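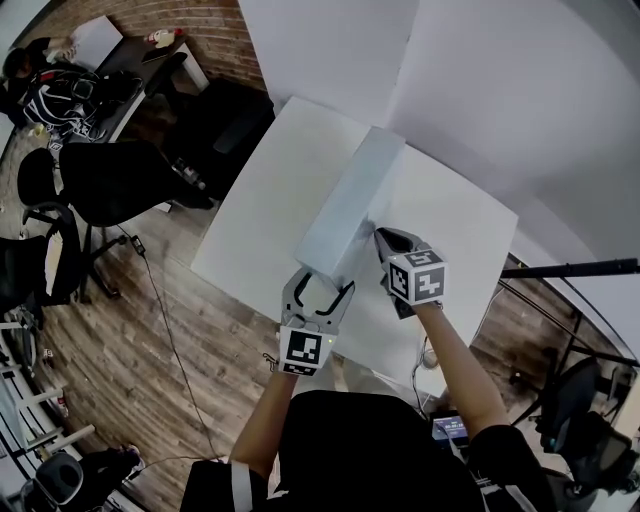
Talks > October meetup > Speaker notes > Long boxes, short tables

Hi everyone, thanks for staying on after lunch! I've got 18 minutes and I talk fast, so wave at me if I lose you.

I want to talk about the long box. You know the one — it fits on the table fine until you need to put anything else down. (Pause, let people groan.) I spent most of last year at Grisura on the packing side, and we sent out 2,433 parcels. The little square ones I could do half asleep. The long thin ones ate my afternoons.

So, first thing I changed: I quit lining the box up with the table edge. I know it looks tidy! But put it on the diagonal with one end pointing at your belly and you can get a hand on each side of that end without leaning over. Ilze Jõgi taught me this at Vullero and I argued with her for a week.

Second thing, chairs. Push them back before you start, all of them. Same with cables on the floor. I carried a Van Hecke lamp box backwards into a swivel chair once and I'm still telling people about it. (Tell the lamp story only if we're before 2:30.)
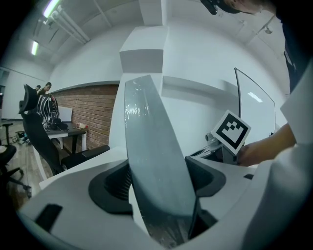
Big flat stuff

OK, panels and sheets. These scare people more than boxes do, and fair enough, they bend where they like. Two people if you can get them. One holds, one moves, and you say out loud which one you are. Cormac Tully and I did a run of 500 for Wumer and we said "holding" so often that his kids picked it up.

Find the label before you let go of the sheet. Doesn't matter if you can't read it, or if it's the wrong way up from where you're standing, just know where it is so you don't tape over it.
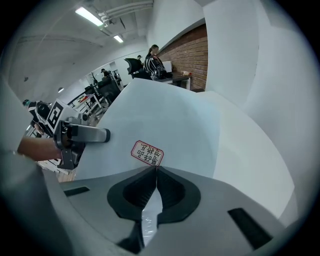
White sheet with its red-bordered label, upside down from this side.

(Ask the room: who has taped over a label this month? Hands up, me too.)

Then leave 5 minutes for questions. If someone asks about tape width, send them to Ilze, she has opinions and she's sitting in the second row. Handouts are by the door, please take two.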